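회사 소개

Zilletthorpe는 로봇 조작 작업의 시연 데이터를 수집하고 검수하는 회사입니다. 작업자가 원격 조종 또는 직접 교시 방식으로 로봇에게 작업을 보여 주면, 당사는 그 기록을 동기화하고 구간을 나누어 고객사의 학습 환경에 맞는 형식으로 납품합니다. 로봇 본체를 제조하거나 판매하지 않으며, 정책 모델의 최종 성능을 보증하는 계약도 체결하지 않습니다. 당사의 업무 범위는 작업 정의, 시연, 기록, 검수, 납품까지입니다.

설립자이자 대표인 Flora Purves는 산업용 로봇의 교시 작업을 담당하던 엔지니어로, 티치 펜던트로 좌표를 한 점씩 입력하는 방식으로는 가정용 물건을 다루기 어렵다고 판단하여 회사를 설립했습니다. 접시, 컵, 천, 장난감처럼 놓이는 위치와 자세가 매번 달라지는 물건이 초기부터 주된 대상이었고, 현재도 수주 작업의 대부분이 이 범주에 속합니다.

시연 방식

원격 조종은 리더 암과 팔로워 암을 한 쌍으로 사용합니다. 작업자가 리더 암을 움직이면 관절 각도가 팔로워 암에 전달되고, 명령값과 실측값이 각각 저장됩니다. 두 값의 차이는 접촉 구간을 판별하는 데 쓰이므로 어느 한쪽만 남긴 기록은 납품하지 않습니다. 양팔 작업의 경우 한 사람이 두 리더 암을 동시에 조종합니다. 두 사람이 한 팔씩 맡는 방식도 시험했으나 물건을 넘겨주는 시점에서 지연이 커서 채택하지 않았습니다.

직접 교시는 작업자가 팔을 손으로 잡고 움직이는 방식입니다. 중력 보상을 켠 상태에서 진행하며, 손이 카메라에 들어오는 구간은 별도로 표시합니다. 삽입, 정렬 등 힘의 방향이 중요한 짧은 작업에 한해 권장합니다.

손목 카메라와 고정 카메라는 기본 구성에 포함됩니다. 손목 카메라는 손가락 끝과 물체 사이의 간격을 확인하는 용도이며, 고정 카메라는 작업대 전체의 배치를 기록하는 용도입니다. 손목 카메라의 장착 각도는 그리퍼를 교체할 때마다 다시 측정합니다.

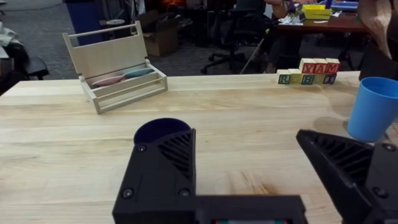
작업대에 올리는 물건은 작업 정의서에 따라 정합니다. 정의서에는 대상 물체, 시작 배치의 허용 범위, 종료 조건, 그리고 작업과 무관한 물체의 포함 여부를 기재합니다. 시작 배치는 시연마다 바꾸며, 같은 배치를 연속해서 사용하지 않습니다. 배경은 정리된 상태로 통일하지 않습니다. 고객사가 별도의 배경막을 요청하면 설치하되, 해당 데이터는 일반 데이터와 분리하여 관리합니다.

작업 단위와 검수

한 작업 세트는 1,250회의 유효 시연을 기준으로 합니다. 검수에서 제외되는 분량을 감안하여 1,280회를 기록하고, 부족분이 생기면 같은 작업자가 추가로 시연합니다. 시연 1회의 길이는 30초를 넘기지 않도록 작업을 나눕니다. 더 긴 작업은 하위 작업으로 분할하고 경계 시점에 표지를 붙입니다.

검수자는 시연을 수행하지 않은 사람으로 배정합니다. 확인 항목은 다음과 같습니다.

종료 조건의 충족 여부
카메라 영상과 관절 기록의 시각 차이
명령값의 불연속 구간
작업 도중의 장시간 정지
대상 외 물체와의 접촉

종료 조건을 충족하지 못한 시연도 삭제하지 않습니다. 실패 유형을 분류하여 별도 폴더로 제공하며, 유효 시연 수에는 포함하지 않습니다. 파지에 실패한 뒤 다시 잡은 시연은 복구 구간으로 표시하고 유효 시연으로 처리합니다. 이 기준은 고객사와의 협의에 따라 변경할 수 있으나, 한 세트 안에서는 변경하지 않습니다.

주방 작업군

주방 작업군은 당사가 가장 오래 운영해 온 작업군입니다. 접시를 건조대에 세우기, 컵 옮기기, 조리 도구를 통에 꽂기 등이 포함됩니다. 접시는 가장자리가 얇고 건조대는 철망 간격이 좁아, 손가락의 접근 각도가 조금만 어긋나도 접시가 기울거나 그리퍼가 철망에 걸립니다. 작업자는 접시를 놓기 직전에 속도를 낮추도록 훈련받으며, 이 감속 구간은 후처리에서 잘라내지 않습니다.

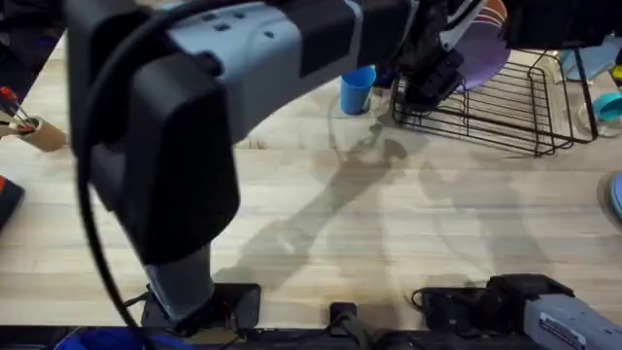 주방 작업군의 양팔 작업대. 검은색 철제 건조대와 보라색 접시, 파란색 컵이 놓여 있다.

팔의 그림자가 물체 위로 지나가는 경우도 기록에 그대로 남깁니다. 조명은 세트마다 조도와 방향을 기록하고, 한 세트 안에서 조명 조건을 바꾼 경우 변경 시점을 납품 문서에 명시합니다. 천장등만 사용한 세트와 측면등을 함께 사용한 세트는 서로 다른 번호를 부여합니다.

작업자 교육

신규 작업자는 20시간의 조종 교육을 이수한 뒤 납품용 시연에 투입됩니다. 교육은 빈손 이동, 단일 물체 파지, 양팔 협조, 연성 물체 순으로 진행합니다. 교육 중의 기록은 납품하지 않습니다. 조종 습관은 데이터에 그대로 반영되므로, 한 세트에는 둘 이상의 작업자를 배정하고 작업자별 식별 번호를 메타데이터에 넣습니다. 이름 등 개인을 특정할 수 있는 정보는 포함하지 않습니다.

조종 시간은 연속 한 시간을 넘기지 않습니다. 피로가 누적되면 불필요한 미세 동작이 늘어나고 파지 위치의 편차가 커지는 경향이 내부 검수에서 반복적으로 확인되었습니다.

도구와 형식

기록 소프트웨어 Kelley는 자체 개발한 도구로, 영상과 관절 기록을 하나의 시간축에 맞추어 저장합니다. 저장 주기는 작업 정의서에서 지정합니다. 검수 도구 Jelínek은 Kelley의 출력을 읽어 불연속 구간과 프레임 누락을 표시합니다. 두 도구 모두 외부 판매는 하지 않으며, 납품 고객에게는 열람용 버전을 제공합니다. 고객사가 지정한 형식이 있을 경우 변환 스크립트를 함께 납품하고, 변환 전 원본도 보관합니다.

사업장

본사와 작업실은 Flondstead에 있습니다. 작업실은 예약 방문만 가능하며, 고객사 참관은 작업 정의서가 확정된 이후에 진행합니다. 참관 중에는 작업대의 배치를 변경할 수 없습니다. 8월에는 장비 교정을 위해 신규 세트의 기록을 받지 않고 검수와 납품만 진행합니다.

문의

견적 요청 시 대상 물체 목록, 사용 중인 로봇의 자유도와 그리퍼 종류, 희망하는 카메라 위치를 함께 보내 주십시오. 물체를 직접 제공하는 경우 동일 제품의 예비품을 포함해 주시기 바랍니다. 작업 정의서 초안은 당사에서 작성하며, 고객사의 서면 확인 후 기록을 시작합니다.

최종 수정: 2018년 1월 18일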